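Pester Working Practice for Two-Armed Robots: Progress Report to the Plandcombe Fund
Second reporting period, November 16, 2021

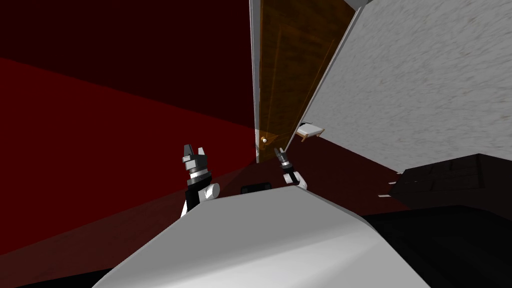

The grant agreement asks us to report on four things: the state of the working rules, the simulated trials, the first site, and money. They are taken in that order. A short list of decisions we need from the Fund is at the end.

1. State of the working rules

The rules are now at their third draft. The June draft had 31 clauses and was sent to both partner sites, Nyaga and Sedard. Both came back with the same complaint, which was that too many clauses described what a careful operator would do anyway and too few said who had to stop the work and when. We have cut the document to 22 clauses and rewritten the section on stopping.

The main changes are as follows.

Stopping. Any person in the room may stop the robot, and the operator must not restart it until that person agrees. The earlier draft let the operator restart after a visual check. Sedard asked for the change and Nyaga accepted it after some discussion about lost time.

Doors. A robot with two arms must not be driven through or parked in a doorway that is also a fire exit. Where a task involves opening a door, the door has to be tried by hand on the same day, and the swing side has to be clear. The clause applies to simulated work as well, in the sense that the simulated door must have its hinge side and handle height recorded before a trial counts.

Arms at rest. Both arms must be brought to the agreed rest position before the base moves more than a short distance. We had hoped to put a single figure on "short distance", but the two sites have different floor space and we have left it for each site to set in writing.

Tilt and loss of level. This is a new clause. If the robot's view or its own sensors show the room well off level, the run is ended and logged as a level fault, whatever the cause. It isn't to be corrected while the run continues. In simulation the cause is often a bad starting position, but operators who get used to carrying on through it at a desk may do the same on the floor.

Records. Each run has a log sheet with the operator's initials, the version of the rules in force, the reason for ending and any stop called by someone else. The sheet has been reduced to one side of one page.

2. Simulated trials

We planned 760 simulated runs for the full project. At the end of this period 472 have been completed and logged. Of these, 135 ended early under one of the stopping clauses. That is a higher share than we expected, and most of the increase came after the level clause was added. Before that, the same runs would have been allowed to continue and would have been marked as poor results instead of as faults.

The simulated rooms are ordinary domestic and office interiors with doors and cabinets. Wall colours and finishes are varied between rooms so that operators don't learn one room by heart. We have had some trouble with very dark rooms, where a black surface next to another dark surface makes it hard for the operator to judge where the edge of the furniture is. The draft now says that an operator who can't make out an edge must treat it as closer than it looks and move away before trying again. Two operators felt this was too cautious. We have kept it in for now and will look at it again when the remaining runs are done.

A second problem is the view of the robot's own body. From some viewpoints the outer shell takes up a good part of what the operator sees, and it can hide the lower part of the arms. The rules had assumed a clear view of both wrists at all times. In practice this can't be promised. The clause now asks for a clear view of both grippers before any contact is made, and for a second viewpoint if one is available.

Logging has improved. In the first period a number of sheets came back with the reason for ending left blank. The new sheet has a short set of reasons to circle and a line for anything else, and blank entries have nearly stopped.

3. First site

Nyaga was due to start supervised floor work this period. It has not started. The delay is in the site's own electrical inspection, which had to be booked again after a change to the power supply in the trial room. The inspection is now expected early in the new year. We have used the time to run the operator briefing with Nyaga staff and to walk the trial room against the draft rules.

The walk-through turned up two points. The emergency stop was mounted on the far side of the room from the entrance, and a person coming in would have had to pass the robot's working area to reach it. A second stop is being fitted beside the door. The floor markings also used the same yellow as the existing fork-lift lanes in the corridor outside, and will be redone in another colour.

Sedard remains on schedule to begin after Nyaga. They have asked whether they could go first given the delay. We would prefer to keep the order, as Sedard's room is smaller and has less clearance around the arms.

4. Money

Spending is under budget for the period, almost all of it because floor work has not begun and the site supervisor hours have not been drawn. Staff time on the rules was a little over. Of the 1,000 operator hours in the agreement, some 337 have been used. We don't expect to need more than the total, but the hours will fall later in the year than the schedule shows.

Printing and travel were minor. One travel claim from the June meeting was entered twice and has been reversed.

5. Risks

The largest risk is a further slip at Nyaga. If the inspection moves again we would have to shorten the supervised stage or ask for an extension. We would not shorten it without asking the Fund first.

There is also a risk that the rules drift apart between the two sites. Each has been given leave to set some distances and speeds locally, and there are now seven places in the draft where a site fills in its own figure. We will keep those entries in a single schedule at the back, signed by both sites.

6. Decisions needed

We ask the Fund to agree to the following:

Moving the unspent supervisor hours into the next period.

Keeping Nyaga as the first site despite the delay.

Allowing the third draft to be shared with the Plandcombe training group, marked as a draft, so that their comments can be taken in before the fourth.

The third draft, the new log sheet and the full table of early endings are attached separately. The next report will cover the remaining simulated runs and, if the inspection goes ahead, the first weeks on the floor at Nyaga.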